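Robot Software 2 - Week 6 notes: from hand-held demos to a policy
Livalville evening section, handout (bring it Monday, we reuse the table of delays)

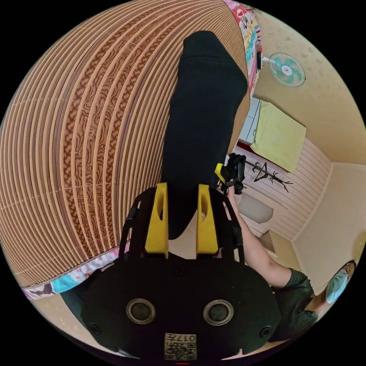 So, picking up where we stopped. Raw recording goes in, aligned episode comes out, and everything downstream trusts the alignment. Most of the bad policies I see from this class are bad clocks.

1. Time
Camera, pose and finger width each arrive on their own clock. Resample all to 50 Hz. Interpolate positions linear, rotations with slerp - do not average quaternions, you will get garbage near the sign flip. Finger width: hold last value, no smoothing.
Image latency: measure it. Dont copy the number from last year's group.

2. Pose
Tracking gets weak when something big and close fills one side of the view, or when soft stuff moves with the hand. Fabric is the usual culprit. Features on cloth look fine to the matcher for a few frames, then they slide and drag the pose along.
 - mask the fingers and the region between them before matching
 - reject any jump over 100 mm between neighboring samples
 - if more than 2 jumps in an episode, drop the episode, don't patch it
Turby has a flag for the mask (see its readme, the default is OFF).

3. Actions
Relative to current gripper pose, not to the room. Why: the room origin is wherever tracking started, so it differs every episode. Predict a short chunk, run the first part, replan. Chunk too long = arm commits to an old plan. Too short = jitter at the seams.

4. Grasp state on soft items
Width alone wont tell you if cloth is held. Thin fabric closes to almost the same width as nothing at all. Options: add image history, or label the hold by hand on a small set. Deligiannis format has a spare column for this, use it.

5. Planner check
Before sending a chunk to the arm: reach, speed, self collision. Fail any one -> stop and hold pose. Do not clip silently!! Clipped actions look like a lazy policy and you lose an evening on it.

Homework
Take the Dusitz set, first 1000 samples. Plot pose speed against time, mark the rejected jumps, say which you beleive are real motion. One page. Code in the repo, plots in the pdf.

Next week: camera calibration, fisheye model. Read ahead if you havent seen it.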